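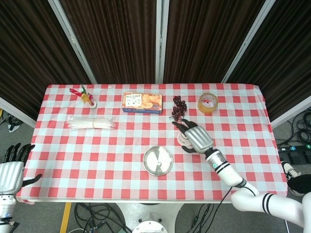
A silver hand with black fingers reaches down over a small paper cup.

How a robot learns to pick up a cup

Take a cup from your kitchen table. Did you think about it? Probably not. Your eyes found the cup, your arm went out, your fingers closed, and it was finished before you could say "cup." For a robot this same job is long and difficult, and the people who build one must think about every small piece of it.

At Lukarlow, our shared workshop, we are building a robot with two arms. We call it Ultov. A shared workshop is a place where many people use the same tools and the same tables, and everybody pays a little for it. We meet there on Wednesday evening, when school and work are done. Many children come to look, and they ask us very good questions. I wrote the answers on these pages.

Why does the robot have a table with a picnic cloth?

A robot should practice in a place that looks a little bit like a home. In a home there are tablecloths, and flowers, and boxes of snacks that somebody left there. Red and white squares are also a hard test for a robot's eyes. A camera sees colors and edges, and a checkered cloth is full of edges! The computer must learn that the line between a red square and a white square is only a pattern, and that the line around a cup is the side of a real thing.

The dark curtain panels behind the table help in a different way. They make the background calm. Later we will take them away, and the robot will have to work with the whole messy workshop behind the table. First easy, then hard. It is the same when you learn to ride a bicycle.

What is inside a robot hand?

Look at your own hand and bend one finger slowly. You have three places where it bends. These places are called joints. A robot finger has joints too, and in our hand small motors move them. A motor is a machine that turns when electricity goes into it. In our robot the turning pulls on a thin cord, and the cord bends the finger, a little like the strings of a puppet.

The thumb gave us the most trouble. Put your thumb flat beside your other fingers and try to lift a cup without using it. It is possible, but very clumsy. A thumb comes from the other side and pushes back against the fingers, so the cup cannot slip away. We built the first thumb too short, and we had to make it again. The second one was too long. The third one is good, I think.

Why is a paper cup so difficult?

A paper cup looks like the easiest thing on a table, but it weighs almost nothing. If the hand touches it too early, the cup falls over or slides away. If the hand squeezes too much, the cup is crushed and you have a paper ball. A grape has the same problem, only with juice.

So the robot must do four jobs in the right order:

It must see where the cup is.
It must bring its hand to the right place, and not hit the other things.
It must close its fingers softly.
It must feel when to stop.

The last job is done by sensors. A sensor is a small part that measures something and tells the computer. Your skin is full of natural sensors. Our robot has much fewer, so it knows much less about what it is touching.

Why so many different things?

If a robot practices only with one cup, it will become good with this one cup and nothing more. We want it to meet things that are shiny, soft, round, flat and see-through. A steel plate or lid reflects the colors near it, and this can confuse a camera. Clear plastic is also confusing, because light goes through it in one place and makes a bright spot in another. A roll of tape has a hole in the middle, and a robot hand can take it in more than one way. How would you take it?

How many times must it practice?

Many times! We write every try in a notebook, which has the title Wullemano on the cover. (It is a long story and not important.) Before summer we had 182 tries written down. Now we have 3,518. Our first plan was to stop at 1,000, but when we came to this number the robot was still crushing cups, so we continued. We have used 314 paper cups. The flat ones go to the recycling.

What are all the black cables for?

Some cables bring electricity to the robot. Others carry messages between the robot and a computer, a little like the nerves in your body. When you visit a workshop, please walk around the cables and do not step over them. You can fall, and you can also pull out a plug. Then the robot stops in the middle of its work, and we must start it again from the beginning.

Try it at home

You need a paper cup, a table, and a pair of thick winter gloves.

Put on the gloves and close one eye. Now pick up the cup and put it down again in another place. Move slowly. Do you feel how much you miss your fingertips and your other eye?

Then ask somebody to be your computer. Close both eyes, and let this person tell you where to move: left, right, down, stop, close. You may do only what the person says. Change places after some tries.

Some new words

Joint - a place where a finger or an arm can bend.
Motor - a machine that uses electricity to turn.
Sensor - a part that measures something, for example light or pressure.
Grasp - to take something firmly with the hand.

On the next page we visit the arm. We call it Iturra, and it has an elbow that makes a terrible noise.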